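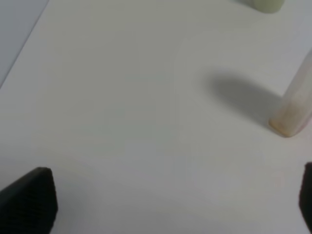 Gakex Marker Pad, 75 sheets

Bleed-resistant paper for alcohol markers, gel pens and colored pencil. The sheets are smooth on both sides, with a coating on the back that keeps ink off the page below. Glued along the top edge — tear sheets off slowly, starting from a corner.

Size: 9 x 11 in.
Weight: 100 gsm
Color: bright white
Cover: heavy card, folds back flat

Not suited to watercolor or wet brush pens. Heavy layering may still show through on the back.

Also sold in the Pledalora set with 11 blending markers. Ships from Drestotitz.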